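Tolerances for the Unseen: Nisha Tyagi on Specifying Warehouse Floors
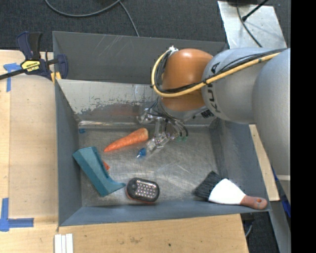
A KUKA arm reaching into an open-topped gray bin.

The first document Nisha Tyagi asks for on any new job is the soil report. The second is the racking layout. She has been specifying industrial ground slabs for most of her working life, first with the contractor Fledlow and now with her own practice, and she says the order matters.

"The architect will send a rendering and a finish schedule," she says. "I put those to one side. I need to know what is under the slab and where the legs of the racks will stand. A rack leg puts its load through a base plate you could cover with your hand. A truck spreads it over tires."

A ground-bearing slab is, in principle, a simple element. Concrete is placed on a prepared sub-base, with a membrane between the two, and the ground carries the load. The difficulty is that concrete shrinks as it dries, and it dries from the top. The upper surface shortens before the lower one does, and the edges of each panel lift. Tyagi calls this the most common defect she is asked to look at.

"Curling shows up at joints and corners. The client reports that a truck bumps, or that the joint edge is breaking away. By then the panel has been rocking for months. You can grind the high edge and inject grout under it, and I have specified both, but the cause was in the mix and the curing."

Her preference is for a lower water content and a larger top aggregate size, with curing started as soon as the surface can take it. She does not favor increasing the cement content to gain strength. More paste means more shrinkage, and in her view the strength is seldom what limits the floor.

The job she refers to most often is the Urkwood distribution building, where the slab was placed in 108 panels over a single August. Daytime temperatures were high enough that the crew moved its start to 3 a.m. Two of the panels were later cut out and replaced. The reason, she says, was a delayed delivery that left a cold joint across each of them.

"Two out of 108 is a reasonable result for that weather. The owner did not see it that way at first – he had a tenant waiting – but the replacement was done before the racks went up, and that is the time to do it."

Flatness and levelness are a separate matter, and she is particular about the difference. Flatness concerns bumps over a short distance. Levelness concerns slope over a long one. A floor can be very flat and still run downhill. In open areas, where traffic can travel in any direction, both are controlled by sampling. In very narrow aisles the trucks follow a fixed path, so the survey is run along the wheel tracks themselves. At Urkwood the aisle survey produced 1034 readings, all of which Tyagi went through by hand.

"Software will give you pass or fail," she says. "I want to see where the failures sit. If they line up with a construction joint, I know what to ask the contractor."

On joints she has changed her mind. Early in her career she specified closely spaced saw cuts as a matter of routine. She now uses steel fiber and wider spacing where the loading allows, with armored edges at the construction joints. The Skernarero cold store was done this way, on an insulated base with a heated layer underneath to keep the ground from freezing. Fewer joints mean wider openings at each one, and she delays filling them until the building has been brought down to its operating temperature.

"If you fill at room temperature and then cool the building, the filler splits away from the edge. It is in every guide. I still find it on site."

Her current commission, for Chaudhary, is a repair survey of an older floor with no surviving drawings. Cores have been taken to establish thickness, and the results vary more than she would like. She expects to recommend local replacement at the loading doors and a load limit elsewhere, pending a second set of cores near the north wall.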